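Storage Notes: Cabinets, Bottles and Door Stickers
Edcombe Shared Rooms Newsletter, April 14, 2020

The storage section of this newsletter normally covers shelving loads. This issue deals with two smaller matters that keep coming up on the request sheet: what may stand on the worktables next to the cabinets, and how the cabinet doors are to be handled and marked.

Drinks first. Aluminum bottles with a threaded neck are allowed on the wooden tables, provided they stand on a coaster. A full bottle is stable enough. An empty one weighs very little and goes over at a light knock, and a narrow neck without its cap will still let out whatever is left in the bottom. Put the coaster well in from the edge and clear of the swing of any door. 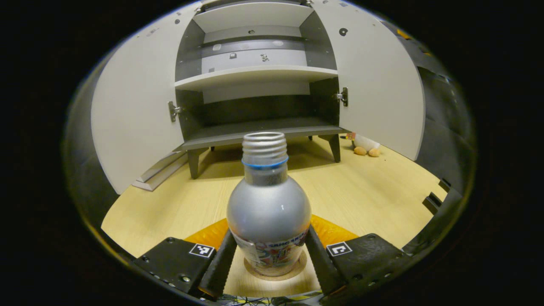
Small tabletop cabinets need more clearance than people allow for. Measure with both doors fully open, then add a hand's width on each side. If a door can reach a bottle or a cup, move the cabinet back or turn it a few degrees. Do not solve the problem by keeping one door shut. The hinge on the door in use then takes all the wear, and the contents end up stacked on one side.

Empty bottles go in the metals bin at the Escobedo entrance. Rinse them and leave the cap off. Printed labels can stay on. The August collection last year came to some 157 bottles, and a fair number still had liquid in them, so the bin now has a drip tray. The tray is emptied with the bin and does not need separate attention.

Now the tall cabinets. The request sheet has several entries reading "door sticks" or "door drops." In most cases the hinge screws have backed out slightly. Open the door, take its weight with one hand under the lower corner, and turn the screws until they are snug. Stop there. Overtightening strips the hole in the panel, and a stripped hole means a filled and redrilled panel.

Pull doors open by the handle and close them the same way. Pushing on the face of the panel near the hinge side puts a bending load on the hinge and leaves marks on the pale finish. Where a handle has worked loose, tighten it at once. A vertical bar handle that rotates even slightly will scuff the surface under it.

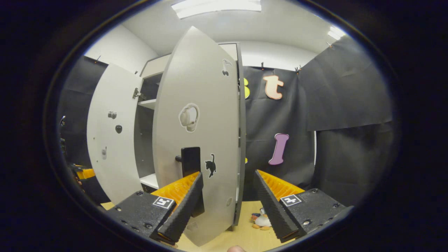
Stickers may stay on doors. The earlier rule asking for bare panels has been dropped, as it was not being followed and the stickers do no harm to the coating. Three limits apply. Keep them off the hinge line, keep them off the door edges where the two doors meet, and do not cover a screw head or a hole. To remove one, warm it with a hair dryer on low, lift a corner with a fingernail and pull back flat against the panel. Wipe off leftover adhesive with dish soap and warm water. Metal scrapers are not to be used.

Replacement hinges from Flukar are in the Lorport store under stock number 2315, packed in bags of 2. Take one bag per door and write the cabinet's location on the sheet.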